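Why I Still Pack My Own Lunch

I've been bringing lunch to work for 12 years now, and people still treat it like a medical condition. There's a new sandwich place in Camden, so the whole office walks over, stands in line for half an hour and comes back with a wrap the size of a shoe. Good for them! I'm already done eating and halfway through my crossword.

It started as a money thing, I'll admit (I was saving 80 bucks a month, and that paid for my bus pass). Then I just got used to it. I like knowing what's in the bag. Leftover rice, a boiled egg, some fruit – nothing fancy, and I don't have to decide anything at noon when my brain is mush.
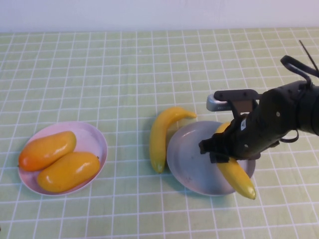 My friend Vlasta Leka thinks I'm missing out on the social side, and okay, she has a point. People do talk differently when they're away from their desks. So once a week I carry my lunch over to the park and meet everybody there, wraps and all.

What bugs me is the idea that a packed lunch is sad. Sad compared to what? I've tasted those wraps, and I'd take my cold rice any day.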